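Tellidum Teaching Evenings: Frequently Asked Questions

What happens at a teaching evening?
You come in, pick a task, and show one of our robot arms how to do it! Some people guide the arm with their own hands, and some drive it from the next table with a controller. Every try gets recorded, and the good ones go into our shared collection, which Chiharu Ikeda looks after. The arm then learns from the collection and has a go by itself on a later evening.

Do I need to know how to code?
Not at all. If you can stack cups, you can teach. Plenty of our best demonstrations came from people who had never touched a robot before they walked through the door. If you do code, come and talk to Uriel Valdebenito about the training side, he loves company.

By hand or by remote, which should I start with?
By hand, for most people. You feel the weight of the arm and you find out quickly how far the wrist will turn. Remote control takes longer to get used to (your first few tries will feel like eating soup with mittens on) but it keeps your own hands out of the recording, and long tasks are less tiring that way. Try both if there's time.

How long is one demonstration?
Usually under a minute. Aim for 23 good ones in an evening if you like a target. Bernardo Matos once stayed on a single task until closing and went home delighted with 9.

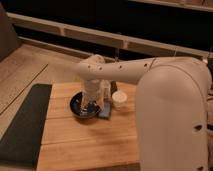 Which tasks are good for a beginner?
Anything where you reach for one thing and put it down in one place. Bowls are wonderful for this and I will defend them to anyone. They make you think about how you come in: straight down from above, fingers already open, and slow once you're near the rim. With the fingers spread as wide as they are over the dark bowl here, you also have to think about the neighbors, like the blue-grey block right next to it. Plan where the outside of the gripper will go as well as the tips. Once bowls feel easy, move on to lids, and then to folding cloth, which is a whole world of its own.

What if I mess up a try?
Say "skip" and start again. A small bump followed by a calm correction is worth keeping, though, so don't throw out everything that isn't perfect. The arm needs to see how people recover.

Should I do it the same way every time?
Same goal, slightly different start. Shift the objects a little between tries and keep your general approach steady.

How big is the collection now?
We passed 3000 demonstrations in March, and we're thrilled!

Can I bring my own objects?
Yes please. Nothing sharp, nothing full of liquid, nothing you'd be sad to see dropped.

Can children take part?
From age 9, with an adult at the same table.

Who do I write to?
Gonçalo Falcão handles bookings, and Bohumila Jireš answers questions about groups and school visits. Use the contact form and put the name in the subject line.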